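Kutix Studio – Call for Participants in a Study of Small-Object Sorting

Reference: Kiani series, second round
Issued: June 2025

Kutix Studio invites applications from adults who wish to take part in a paid study of how people sort, group and put away small personal items. The study is conducted at the Inevitz building and forms part of the Kiani series on everyday order in the home and at the desk.

Purpose of the study

Most households keep a surface where small things collect: earbuds, caps, chargers and similar articles. The study examines how participants decide which of these belong together, which are set aside and which are returned to a case or container. Participants' choices will be used to prepare written guidance on the layout of shared desks and entryway tables. There are no right or wrong arrangements, and participants will not be compared with one another.

The work surface

Sessions take place at a compact surface with a pale, mottled finish. The materials for each task are laid out by studio staff before the participant begins. Participants are asked to leave bags, drinks and loose jewelry in the cabinets provided, so that personal belongings are not mixed with the study items.

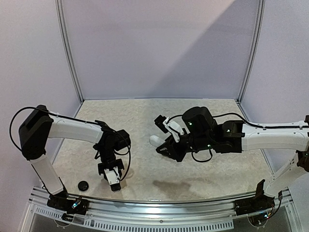 What participants will do

Each participant attends 3 sessions within a period of two weeks. In the first session, participants group a set of items in any way they consider sensible and explain their choices to a member of staff. In the second, they return items to the places they believe most suitable. The third session repeats the first with a different set and closes with a short written questionnaire.

A session lasts roughly 2 hours, including a break. Staff will read the instructions aloud at the start and will answer questions at any time. Participants may stop a task, or withdraw from the study altogether, without giving a reason.

Items used

The items are common ones and are small enough to be held between two fingers. Several are parts of a pair or a set – an earbud and its charging case, for instance – and participants are asked to say whether they would keep such parts together. No item is sharp. Participants are not expected to bring anything from home.

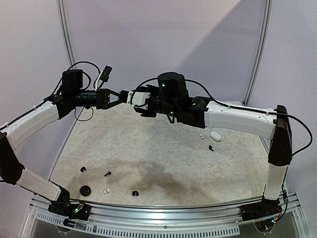

Study surface with small items, including a white earbud and a white charging case.

Who may apply

Applicants must be 18 years of age or older, able to follow spoken instructions in English and able to handle small items comfortably while seated. Reading glasses may be worn. Left-handed applicants are particularly welcome, as they were underrepresented in the round held in January. Current employees of Kutix Studio and of its partner Cikau are not eligible. There are 12 places.

Payment

Participants who complete the full series receive $400, paid by bank transfer after the last session. Those who withdraw early are paid for each session attended. Local travel is not reimbursed – applicants should take this into account before applying.

Privacy

Written answers are stored under a participant number and kept separately from contact details. A full privacy notice is supplied with the consent form, and no session will begin until the form has been read and signed.

How to apply

Application forms are available at the Inevitz reception desk and may be requested by mail from Kutix Studio. Applicants should state their preferred hand, their general availability and any seating or access needs. Incomplete forms will be returned. Applications are considered in the order received, and all applicants will be informed of the outcome in writing.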